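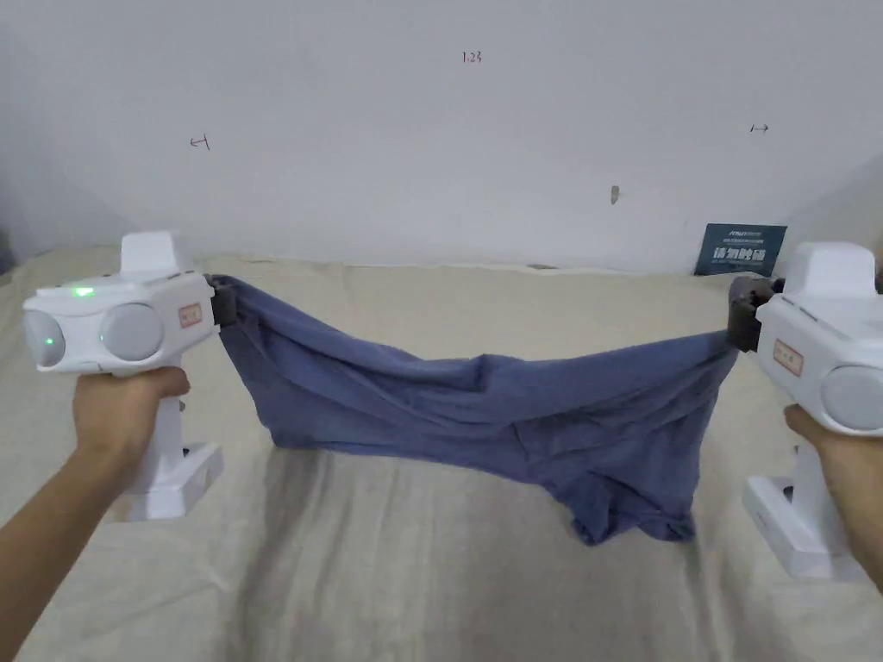
Student Projects / Robotics Software / Final Report

Grasp state labeling for two-handed cloth demos
Project Trollum, Clullham lab section, report handed in November

What we wanted

A tool that takes a handheld gripper recording and says, for every timestep, which jaws are holding cloth. Left, right, both, none. The fold policy trains on those labels and doing them by hand was eating our evenings. That's the whole scope. No robot arm work in this report, the other group has that.

Data

Shorts-type garments over a bed, one person, one gripper in each hand. The blue garment at the top is the case we tuned on most — both jaws closed on it, one at each end, top edge pretty taut and the rest sagging in a heap of folds. Looks easy. Isn't, for the software, see below.

2,299 clips after cleanup. We threw out anything where the clocks on the two grippers disagreed, should of checked that on the first day and not in week five.

Pipeline

Tapia does the syncing. It reads both gripper streams plus the head view and puts them on one clock. Jiltstead is ours, sits on top of it: jaw width in, cloth mask in, label out.

First version used jaw width only. Closed = holding. Bad idea, a jaw closed on thin cotton reads nearly the same as a jaw closed on nothing. Second version adds the mask: is there cloth at the jaw tip, and does it move when the jaw moves. Much better. We also smooth over time so a label can't flip back and forth inside a single grasp.

For tension we fit a line to the top edge of the mask between the jaws. Small gap between line and edge means stretched. Crude but it runs fast and we could debug it by eye.

What broke

— Bunched cloth. When the fabric gets pinched into a knot at the jaw, the mask there shrinks and the label drops to "none" for a moment. Smoothing hides most of it, not all.
— Hem close to the sheet. If the bottom of the garment is hanging right above the bed the mask sometimes leaks into the wrinkles of the sheet. Beige on beige would be hopeless, blue on beige is ok.
— Near gripper covers cloth in the head view. We fall back to jaw width there and mark the label low confidence.
— Config loader silently ignored the right gripper's offset. 2 days gone on that. Fixed, there's a test for it now.

Still to do

Confidence values aren't calibrated, dont use them as probabilities. The tension line fit needs a version for when only one jaw is holding, right now it just returns zero. Merge the Tapia patch upstream. Readme for Jiltstead is half written and the install steps are missing the mask weights path.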